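Pindar Stratospheric Balloon Program
Progress report to the Rustad Fund, second reporting period

Summary

The program is on track against three of its work packages and behind on the other. The envelope redesign is finished, the flight computer has passed its bench tests, and the launch site agreement with Rirkalthorpe is signed. The parachute recovery work has slipped by 9 weeks. We are not asking for additional money in this period, but we are asking to move part of the travel budget into testing.

Envelope and lift

The first envelope lost helium faster than we had modelled. Most of the loss was at the seams near the crown, where the load tapes cross. Pirnanance re-cut the gore pattern over the winter and moved the tape crossings away from the seams. The new envelope was inflated indoors and held overnight with a loss inside our limit. A second hold with the full payload weight hung beneath it gave the same result.

The film for the flight envelope has been delivered and is stored flat in its original wrapping. We ordered enough for one spare. The supplier's lead time has grown since the proposal was written, so we thought it prudent to have the spare on the shelf before the autumn launch window.

Flight computer and telemetry

The flight computer ran for over 300 hours on the bench with two restarts. Both were traced to the same fault in the power supply board - a regulator that shut down early at low temperature. The part has been replaced and the cold soak repeated without a restart.

Telemetry range was checked from the ridge west of Rirkalthorpe. The signal was good on the main channel. The backup channel was noisy, and we have changed the antenna mounting on the gondola to keep it clear of the ballast hopper. This will need to be checked again in the field.

Gondola

The gondola frame is built and weighed. It came in slightly heavier than the design figure, mostly from the brackets holding the battery box. We can absorb this by carrying less ballast on the first flight, though it shortens the time we can hold at float altitude. Lighter brackets are drawn and will be made after the first flight, once we know the real landing loads.

Work on the crew cabin mock-up has been limited to seating and window position, as agreed. 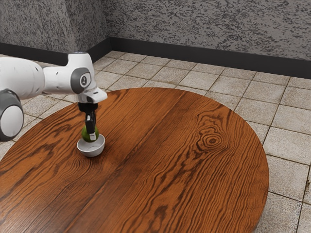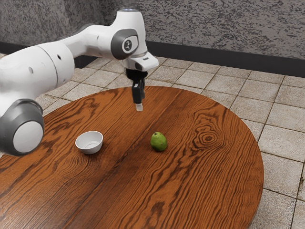 White arm with grey accents, over the round wooden table.

Kanchan Joshi's comment on the draft was that the float time matters more to the Fund than the landing loads, and that the lighter brackets should be made before the first flight if the workshop has room. We have asked the workshop for a date. If they can finish by April we will fit them, and if not we will fly with the present set.

Recovery system

The recovery system is the main concern. The parachute opened late in 2 of the 4 drop tests. The canopy was undamaged each time and the test mass came down within the allowed speed, but a late opening at flight altitude would leave too little margin. We believe the release line was dragging on the edge of the pack. The pack opening has been widened and the line re-routed, and the drop tests will be repeated in full before we go further.

The delay does not yet affect the launch window. It will if the next set of drops shows the same behaviour.

Budget

Spending is below forecast, mainly in travel, as the site negotiations were done largely by phone. We ask that the unspent travel amount be moved to recovery testing to cover aircraft hire for the repeated drops. The total grant would be unchanged.

Next period

- Repeat the drop tests with the modified pack
- Check the backup telemetry channel in the field
- Complete the launch crew training at Rirkalthorpe
- Submit the flight notification and the revised safety case

The revised safety case will be sent to the Fund when it is lodged. The drop test results will follow separately, as soon as the last drop has been analysed.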